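The Kereama Estimate

Asmaa Ghoneim opened the budget sheet at line 16 and typed: second pair of arms, Fleltia, delivery August. The ceiling was 2,000 a month on lease. Bronville would not go above it. She attached the pages from the torch trial. 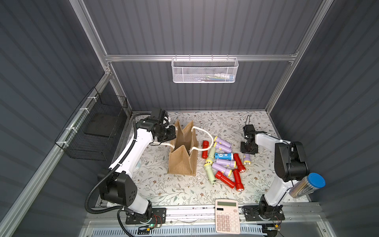
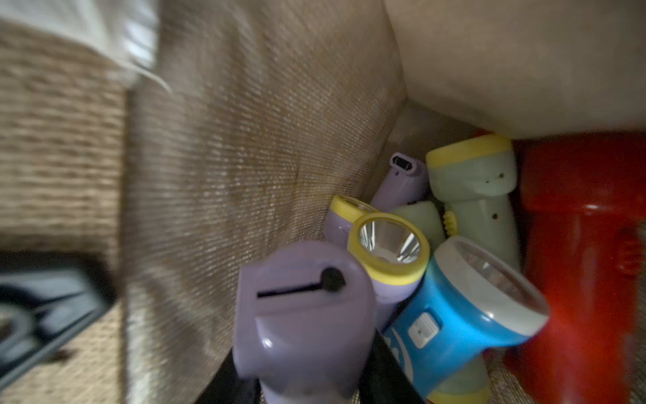
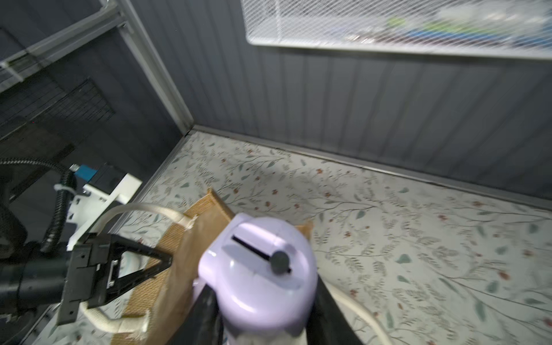 Torch trial, Kereama cell. The jute bag and both arms are in the first view.

Wenwood had quoted 19 months. She needed 42 to bring the payment under the ceiling, and by then the grippers would be out of warranty. She added a row for spare grippers. The total turned red. She took out the training days and it turned black.

At ten past six she put the training days back and sent the sheet as it stood.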